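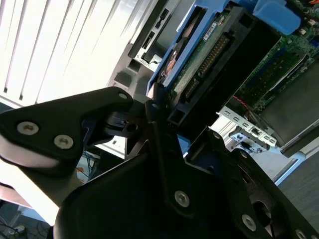 Wrist camera view: gripper tilted towards the open chassis, drive in its blue carrier.

Comparing two finger sets for computer strip-down

This page sets out how to compare two gripper finger sets on the same arm, using a desktop computer as the test piece. It assumes that the arm is mounted, the wrist camera is running and you can already jog the tool in its own frame. The two sets used at Lirkusholm are the Droltier flat plate fingers and the Belhaj narrow fingers. Any pair will do if both fit the same mount.

What you need

A tower case with the side panel off, laid on its side
A parts fixture bolted within reach of the arm
One hard drive in a plastic caddy
One RAM module
A hex key set for the finger screws
A log sheet, one line per attempt

Step 1. Fix the case

Lay the case with the open side up and clamp it against a stop. Push each corner by hand. If it moves, clamp it again. A case that creeps by a millimetre or two will spoil the later runs and the log will put the blame on the fingers.

Disconnect the mains lead and leave the power supply in place. Tie back any cable that crosses the path to the drive cage. Leave the others as they are, as clearing all of them makes the test too easy to be of use.

Step 2. Teach the approach

Set three points for each part: a clear point above the case rim, an entry point just outside the part, and a grip point. Teach the grip point at low speed with the wrist camera view open on the screen.

Watch the link plates as well as the fingertips. On a parallel linkage the outer plates swing out when the fingers open, and they will meet the case rim before the tips reach the drive. If there is too little room, tilt the tool. A steep tilt gives more clearance on one side and takes it away on the other, so check both.
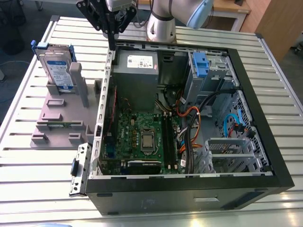 The fixture should stand beside the case at a height where the arm can place a part without changing its elbow pose. Drives are placed upright in the fixture. RAM modules go into the slot in front. Teach the place points with the part already in the fingers, then save them under the name of the finger set. Do not share place points between sets. The tips differ in length and the error shows up as a part pressed too hard into its slot.

Step 3. Set the grip force

Start at the lowest setting at which the controller reports a stable grip. Lift the part clear and hold it for 6 seconds. If it slips, go up one setting and repeat. Stop when the caddy starts to bow. For RAM, grip the short ends only and keep the tips off the contacts.

Write the final setting at the top of the log sheet. It stays fixed for the whole run.

Step 4. Run the attempts

Do 7 attempts per part with the first set. Put the part back by hand each time, fully seated and latched in the same way. Record the result as one of the following:

Clean: gripped, lifted and placed with no correction
Corrected: placed after the operator moved the arm
Failed: dropped, jammed or stopped by the force limit

Record what touched what on every corrected or failed line. "Left plate on bay edge" is useful. "Bad grip" is not.

Step 5. Change the fingers

Park the arm, cut power to the gripper and remove the screws at the finger plates. Fit the second set and tighten evenly. Run the gripper through a full open and close before you restore normal speed. Reset the tool centre point, then repeat Steps 2 to 4.

Notes on the controller

The Jallmont controller keeps the old tool centre point after a finger change unless the tool file is reloaded. Fault 405 at the entry point means that the stored tool length and the taught pose do not agree. Reload the file and teach the entry point again. Clearing the fault by itself will bring it back on the next cycle.

Strong light from a window behind the case can wash out part of the wrist view. Close the blinds or turn the bench, and lock the exposure before the first attempt of each set.

Procedure written by Hanna Witkowska. Log sheet template last changed in January.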